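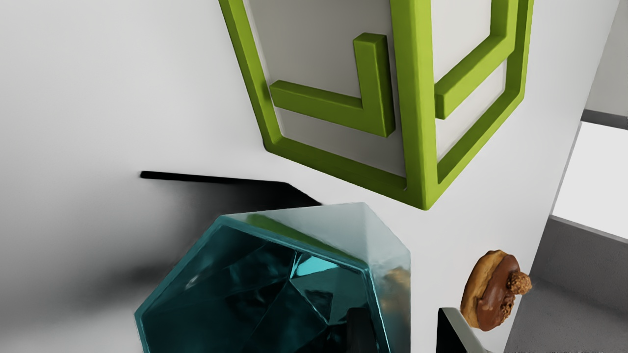

Render: estructura de barras verdes sobre superficie blanca.

Mayo, 7:40. Noche corta. El deshumidificador del sótano marcaba 78 % de humedad relativa al bajar y 73 % al volver a mirarlo después del café. El Pruvik sigue sin pasar de ahí con la puerta cerrada. Vacié el depósito y limpié el filtro, que tenía una capa gris uniforme. La manguera de drenaje pierde pendiente en el último tramo; la he calzado con un taco de madera.

Ariel Dumlao llamó desde Wemcombe a media mañana. Recomienda medir la pared norte en dos alturas antes de tocar el revoco. Su hipótesis es capilaridad; la mía, condensación en el encuentro con la losa. Acordamos una lectura diaria durante 30 días, siempre a la misma hora.

Tarde: marqué los puntos con lápiz, a 16 cm del suelo y a la altura del hombro. El de abajo da más - no mucho. Falta pilas de repuesto para el higrómetro.

Pendiente: pedir a Plalov la ficha del mortero de cal y preguntar el plazo. La última entrega tardó casi un mes.

22:15. Llueve desde la cena. Ventana del sótano cerrada, deshumidificador en continuo. Mañana, primera lectura a las ocho.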